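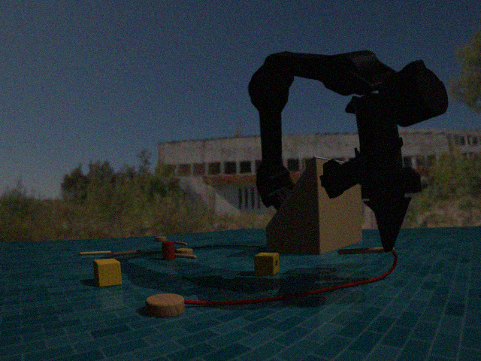
MUNORA OPENS ITS DOORS TO HOME TILERS WITH A FREE SPRING WORKSHOP SERIES

Family-run tile studio invites beginners to learn outdoor table tiling from the people who do it every day

ZERKMONT — Munora, the family-run tile studio and supply shop on Brennan Street, is delighted to announce a series of free evening workshops for anyone who has ever looked at a tired old patio table and wondered whether it had another summer or two left in it. The series begins in February and continues into the spring, with 15 evening sessions in all, each starting at 6:30 p.m. in the long back room behind the showroom.

The workshops grew out of conversations at the shop counter. Customers would come in for a bag of grout and stay for half an hour, asking how deep to set the tiles, whether the old varnish had to come off, and what on earth to do about the edges. The staff loved those chats (they still do!), but there was usually a line forming behind, and people often went home with half an answer and a scribbled note.

"My mother used to say that a person who learns to tile one table will never look at a plain one the same way again," said Sorcha Mac Giolla, who owns Munora with her brother Oisín. "We've had folks bring us pictures of tables they finished years ago, and they are still so proud of them. We wanted more people to have that feeling, and we wanted to have the time to sit down with them properly, with a pot of tea going, and show them how it's done."

Each session has room for 22 people, seated in pairs. Beginners are warmly welcomed, and there is no need to bring tools. Munora will provide trowels, spacers, sponges, adhesive and practice boards, along with a generous heap of end-of-line tiles to play with. Guests are asked only to wear clothes they don't mind spoiling and to bring a sketch or the measurements of the table they have in mind, if they have one.
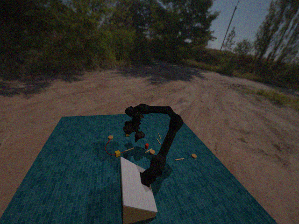
The first few evenings will cover the groundwork, starting with how to choose a base that will hold up outdoors. Matěj Ševčík, the studio's head tiler, will lead these sessions. He will explain why a tabletop that flexes is likely to crack its grout lines, how to check a surface for level with nothing fancier than a straight board, and how to plan a layout from the center outward so that the cut pieces at the edges come out even.

"People want to get straight to the pretty part, and I understand that completely," said Ševčík. "But if you spend your first evening laying everything out dry and moving it about, the second evening goes like a dream. I still do it myself on every job, and I still change my mind three times before I mix any adhesive."

Later sessions turn to color and pattern. Niamh Egan, who looks after the showroom, will talk about picking shades that sit comfortably with a garden, from sandy neutrals to the deep greens and blues that have been so popular lately, and about the differences between small brick patterns, square grids and herringbone. She will also have plenty to say about grout color, a subject on which she holds strong opinions and is happy to be argued with.

The final evenings are set aside for sealing, repairs and winter care. Guests will learn how to lift out a cracked tile without disturbing the ones beside it, how to rake out and replace crumbling grout, and how to cover a table so that air can still move underneath. Anyone with a stubborn repair at home is encouraged to bring along the loose pieces.

Munora is also pleased to introduce the Wusico starter kit, put together especially for the series and available in the shop from the first evening. The kit includes 116 small tiles in a choice of four color families, a hand trowel, a bag of spacers, and a printed guide written by Oisín Mac Giolla and tested, page by page, on his very patient brother-in-law. It sells for $74, and workshop guests who would like one can put it aside at the counter and pick it up on their way home.

"There's no obligation to buy a thing," said Oisín Mac Giolla. "Come for the one evening or come for the lot. If you go home and use up the leftover tiles from your bathroom, we'll be every bit as glad, and we'd love to see how it turns out."

Places are free but must be reserved ahead of time, either in person at the showroom or by calling the shop during opening hours. The back room is on the ground floor, with step-free access from the rear parking lot. Tea, coffee and biscuits will be served at the halfway break, and sessions finish at 8:30 p.m.

About Munora

Munora is a tile studio and supply shop in Zerkmont, owned by Sorcha and Oisín Mac Giolla. The shop stocks ceramic, porcelain and stone tiles for indoor and outdoor use, and its small team takes on kitchens, bathrooms, hearths and garden tables throughout the area.

Media contact: Enda Dunne, Munora, Brennan Street, Zerkmont. Interviews and visits to the workshops can be arranged on request.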